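Category: Services > Workshop Help > Screws and Small Fasteners

Fomdale Public Workshop
Fastener Desk: Frequently Asked Questions 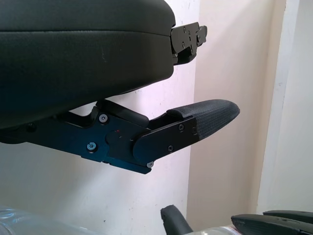
Silver screw with a recessed star-shaped socket, set in a dark metal link.

The Fastener Desk assists members in identifying, removing, and replacing screws and other small fasteners. The answers below apply to all members and to visitors holding a day pass. They were last revised in September.

What is a star-socket screw?

A star-socket screw has a six-pointed recess in its head and is turned with a driver of matching shape and size. The straight-sided points give the driver a firm hold. This type is common on bicycles, appliances, office chairs, and many kinds of equipment that must be opened for service.

May a hex key be used in a star socket?

No. A hex key may appear to fit, but it touches the recess at only a few places and is likely to round the points. Members who do not have the correct driver should borrow one from the desk.

How do I find the right driver size?

Clean the recess with a dry brush, then try drivers from large to small. The correct driver is the largest one that seats fully without force. It should stand upright in the head with very little side-to-side movement. If two sizes seem to fit, use the larger. Desk staff will confirm the size on request.

Some sockets have a small raised pin in the center. These require a driver with a hollow tip. The pin should not be broken off.

Does the color of a screw indicate its strength?

Color alone is not a reliable guide. A silver screw may be stainless steel, zinc-plated steel, or another metal. A dark screw may have been treated with black oxide, painted, or coated in some other way. Strength should be taken from the head markings, where present, or from the maker's parts list.

May silver and dark screws be mixed on the same item?

Often they may, provided that the thread, length, head style, and grade are correct for each hole. Members should be aware that some pairs of metals corrode when they are in contact and exposed to moisture. For outdoor items, please ask before mixing.

Does the desk supply replacement screws?

Yes. The stock catalog lists 1,923 entries, of which 900 are held in the drawers at the Miah Room counter. The remainder are kept in the Nullus Street store and must be requested. Requests made before noon are normally ready at the counter the following morning.

Members may take up to 3 loose screws per visit without charge. Larger quantities are sold at the price shown on the drawer label.

What should I bring with me?

Please bring the old screw if it can be removed safely. If it cannot, bring the item itself or note the following:
- thread diameter and length, measured with calipers if possible
- shape of the head and type of recess
- what the screw holds, and what it is threaded into

A screw length is measured from the surface of the part to the tip. For flat countersunk heads, the head is included in the measurement. For pan and button heads, it is left out.

The recess is worn and the driver slips. What should I do?

Stop turning. Continued slipping will remove what is left of the recess. Check first for packed dirt, which can keep the driver from seating. Apply steady pressure in line with the screw and turn slowly by hand. Powered drivers are not to be used on damaged screws at the public benches.

If the screw does not move, please book an extraction appointment. Extraction is carried out by staff only. The service is limited to 3 screws per appointment, and the member must sign for the item before work begins.

Should I use thread-locking compound?

Use it where the maker calls for it or where an earlier application can be found on the threads. Low-strength compound is suitable for most small screws that will be removed again. High-strength compound generally needs heat for removal and is not issued at the counter. Compound should be kept away from plastic parts, as some plastics will crack on contact.

How tight should a screw be?

Follow the maker's stated value. The desk lends small torque drivers for use on the premises. Where several screws hold one plate, start every screw by hand, bring each one to light contact, and then tighten them in turn. Pivot screws need particular care. A pivot that has been overtightened may bind, and one left too loose may work its way out.

May I borrow drivers to use at home?

Standard driver sets may be borrowed for one week. The Dalesano reference set, which includes the less common recess types, may be used only in the Miah Room. Bits that are returned chipped or twisted should be reported so that they can be withdrawn. There is no charge for ordinary wear.

Whom should I contact with other questions?

Questions on identification and stock should be addressed to Torunn Engström, Fastener Desk. Questions on extraction appointments, loans, and fees should be addressed to Jamila Karunaratne, Member Services. Written requests may be left at the front counter at any time during opening hours. Please include your membership number.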